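Week 3 handout: how little kids learn shape words

Okay, picking up where I ran out of time on Tuesday. I'd gotten as far as the naming problem. A two-year-old can pick out a ball from across the room and still have no use for the word "round." The word comes late, and it comes in messy. Kids will call an egg a circle, a plate a circle, and then refuse to call a coin one! I love that stage – write down any examples you hear at your placement.

The Fosholm reading covers this well, but skip the last 15 pages, they're on number words and we get to those in October.
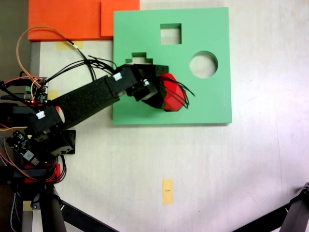
Liya Gebreyes

Now, square and round are the easy ones. Try naming a hole with a stepped, cross-like outline. What do you say to a three-year-old? Most grown-ups I've asked say "that one," and there goes your vocabulary lesson. So think about which words a child really hears at home, and how often.

That brings me to the Tisden diaries. There are 32 families in the set and you only need to read two of them. Look for talk about edges and corners (it's rarer than you'd guess) and mark who starts it, parent or child. I'd do it in pencil first, my own copy is a disaster.

Your write-up is worth 50 points, one page, due Sun 20 September. Please don't send me the whole diary typed out again – a few good lines with your notes next to them is plenty.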